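Sunday, August 18, 2019

What I learned from putting a soft thing into a paper tube

The last two weeks of July I spent almost completely on one question: how often should we correct the robot while it learns from our demonstrations? Makis Psarras, who sits at the next desk, thinks always. I was thinking almost never. So we made a bet and I had to collect the data.

The method is simple to explain. First I guide the arm by hand for 30 demonstrations and we train a policy, which we call Wutano. Then the policy runs alone, and when it goes wrong I take over for a few seconds and give the control back. Only these short corrections are added to the training set. After that we train again, and so on, for 5 rounds.
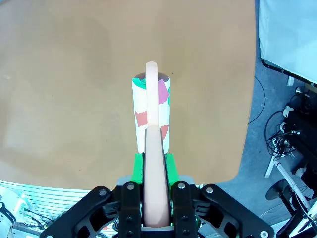
My first mistake was that I corrected too early. I saw the gripper drift a little to one side and my hand was already on the controller. The policy then never had the chance to recover alone, and the data was full of corrections for problems that maybe were not problems. Lungile Ngcobo looked at the logs and asked me why I was so nervous – a fair question. From round 2 I waited longer, even when it was painful to watch.

With the late corrections the success rate went to 70 percent in the last round. With the early ones we stayed far below, although I had recorded more minutes. I don't want to make big claims from one task and one operator. Soft objects bend when you squeeze them, and a rigid part could give a different result.
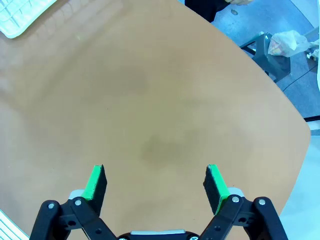
Gripper open over the table, nothing between the fingers.

Something I still don't understand is the starting position. When the gripper started a bit more to the left than in the demonstrations, the policy was slow and moved back and forth before it decided. Makis says this is the wrist view, which changes a lot with a small shift. I believe it is also my demonstrations, which all begin from nearly the same place because I am lazy.

Next I will repeat the late corrections with Lungile as operator, to see if the result depends on my hands. The bet with Makis is still open, and he is already asking for his coffee.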